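Unit 6: Locks, Keys and Whose Hand Is in the Machine
Course notes for Robot Cell Practice, Cistel Technical Institute
Prepared by Tiina Hirvonen

Read before the lab. Bring the lock sheet, filled in. Last term half the class brought it blank and a pen, and we spent the first part of the lab watching people write.

6.1 What a lock is for

A robot that has stopped is a robot that has stopped. It may be waiting for a part, for a timer, for a signal from a door switch, or for somebody two rooms away to press the green button. From the outside these all look the same, and they look very much like "off."

Lockout takes the guessing out. You shut off each source of energy, you put your lock on the shutoff so it can't be turned back on, and you keep the key. The tag says who you are. The lock does the work; a tag by itself is a polite note, and machines don't read.

In this course the word "energy" covers more than the wall supply. On the Drurklow cell you will find:

- the main electrical supply
- compressed air to the tooling
- charge held in the drive cabinet after the supply is cut
- gravity, acting on any arm left up in the air

You can't put a padlock on gravity. Lower the arm or block it.

6.2 The order of work

1. Tell everyone who uses the cell that it's going down. Shouting across the shop counts only if someone answers.
2. Stop the machine the normal way, from the controls. The emergency stop is for emergencies, and being late for lunch isn't one.
3. Open the main disconnect and close the air valve.
4. Put your own lock on each one.
5. Bleed the air. Let the drive cabinet discharge for the time on its door plate. At Cistel we wait the full time even when the person with the watch is bored.
6. Try to start it. Press the button and mean it. Then put the controls back to off.
7. Now you may reach in.

Step 6 gets skipped more than any other. People feel silly pressing start on a machine they have just locked. I have pressed start on a locked machine and had it start, in January, at my first job, because I had locked the disconnect for the machine next to it. I recommend feeling silly.

6.3 One person, one lock, one key

Each person working in the cell has a personal lock. It has one key, and the key stays on that person. It doesn't hang on the board or live in the shared drawer, and it is never lent to a friend who is "just going to check something."

Colors at Cistel: red is for personal lockout. Any other color is for tool cribs, lockers and bicycles, and has no business on a disconnect. The rule is ours. Other shops choose other colors, so when you go to work somewhere else, ask on the first morning. A lock that means "stay out" in one building may mean "Dave's sandwiches" in the next.

If several people are working, use the hasp or the group lock box. Everyone hangs a lock. The machine comes back when the last lock comes off, and the slowest person in the group sets the schedule. This is by design, so stop glaring at them.

6.4 Sorting and matching

Before any lock goes back into service, it gets matched with its key, tried, and checked for a label you can read. Locks and keys are laid out together for this, and the odd colors are pulled.

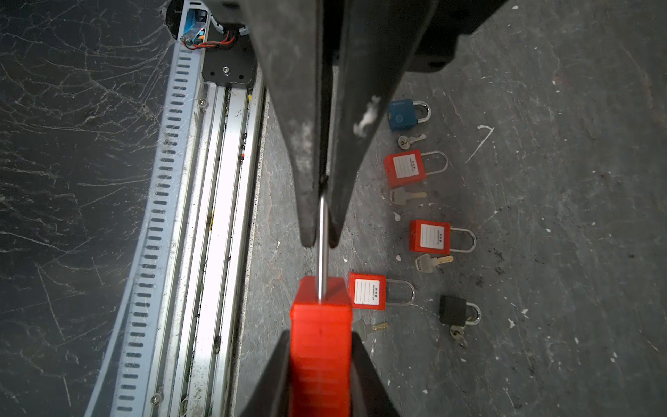
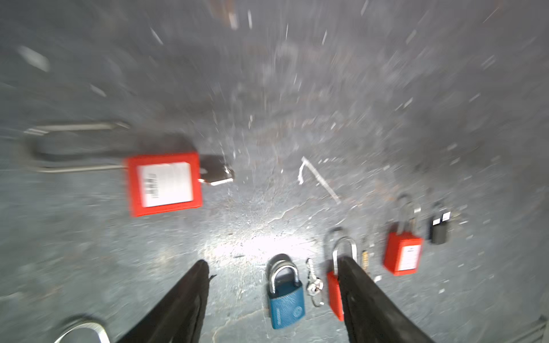

Fig. 6.1 and 6.2. Red lockout padlocks, with blue and black ones among them, and keys on the floor. A red lock is between the gripper fingers in each.

Points to check on every lock:

Label. Name, department and contact number, in ink that survives a thumb. A blank label makes it a lock belonging to no one, and those take the longest to remove.

Shackle. Straight, closes fully, doesn't pull open. Long shackles are handy on awkward valves, but a long shackle on a small hole leaves slack. Try to work the handle with the lock on. If it moves far enough to matter, use a different lock or a proper cover.

Body. No cracks. Nothing jammed in the keyway.

Key. Opens this lock and no other lock in the set. Try it against the others. Yes, all of them. The Pisovness training cabinet was bought as keyed different, and Bergþóra Brynjólfsdóttir found 3 locks in it that shared a key. She found them by being stubborn on a slow afternoon, and her method is now on the lab sheet.

6.5 When the robot does the handling

Some of you will program a gripper to pick up locks in the second half of the term. The rules don't loosen because the hand is metal.

A robot may sort locks. It may carry them. At Cistel it may not apply or remove a personal lock on a live job, however well your demo went. A personal lock is a person's promise to themselves, and a program has no fingers to lose.

Keep the speed down while teaching points. Keep out of reach when running at full speed. Stay inside the cell only in teach mode, with the enabling switch in your own hand and never taped down. I have a small collection of the tape.

Teach the grip on the body of the lock and on the shackle, and write down which works better for your fingers. Before you edit the tooling, lock out the cell by 6.2, with a lock that is not one of the workpieces. This has come up.

6.6 Somebody else's lock

You want the machine. The lock belongs to someone who went home. In order:

Call them. Call them again. Confirm that they have left the site. The supervisor, and only the supervisor, then checks the cell, removes the lock and signs the sheet. The owner is told before they next start work, face to face.

Bolt cutters are kept in the supervisor's office for this reason.

6.7 For the lab

Work in pairs at the Tuominen bench. Match and check one tray of locks, fill in a line for each, and set aside anything you would not trust with your own hand behind it. Then run 6.2 on the Drurklow cell while your partner reads the steps aloud and stops you at the first one you miss.

Sheets go in the tray by the door before you leave. Locks go back with their keys.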